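Do You Really Need a Tablecloth on a Dorm Table?

15 November 2021 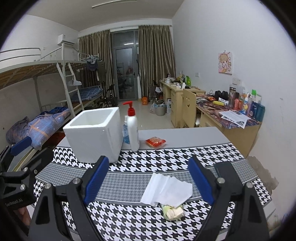 The houndstooth, on duty. Foam box still undecided.

I was against the tablecloth. My nephew's list of things to bring to the residence had a line on it that said "something for the table," underlined, and I said what I say about most things on those lists, that somebody must be selling them.

I have since spent more time in that room than I planned to, and I'm prepared to give the cloth a partial pass. It covers the near part of the table and stops, so the far end is bare gray, and I assumed this would look like a mistake. It does look a bit like a mistake. But the gray end gets the bottles and the cloth end gets everything you eat, and I have seen worse systems in kitchens that cost a great deal more.

The pattern is the other argument for it. Black-and-white houndstooth, wide bands of the big check with a finer gray one between them. Thierry Hamel, who writes to me whenever I get something wrong about fabric, claims a busy check hides crumbs better than any plain color. Maybe so. I'd say it hides them from you and not from the ants. It certainly doesn't hide a crumpled tissue, and there is always a crumpled tissue.

Then the snacks. I don't trust small packets. You pay for the wrapper, you eat the two mouthfuls inside, and then the wrapper lives on the table for a week. The green one with the pale pieces in it has been defended to me as "just enough." The red one gets no defense at all. I bought a multipack of 79 from the Maillard discount store in March to prove they were poor value, and I have to report that they all got eaten, so I'm not sure what I proved.

My real quarrel is with the foam box. White, thick walls, no lid on it, sits on the left side of the table and has nothing in it. I have been told it will be useful. For what? "For keeping things in." Well, it has had plenty of opportunity! I asked the same question of a similar box that sat in my hallway in Bendelwood for over six years, and I never got an answer from that one either.

The big pump bottle with the red head can stay. A pump is one of the few bits of packaging I'd call an improvement, though I'd put it somewhere I wasn't likely to reach across with a sleeve. The little bottle of blue liquid hiding behind it I have no opinion on yet.

So: cloth yes, if you already own one and don't mind shaking it out. I wouldn't go and buy one. Windel had something close to it in the window last week and I walked past. Next time I'm over there I'm measuring the gap under the bunk bed, and if the foam box fits, that's where it's going.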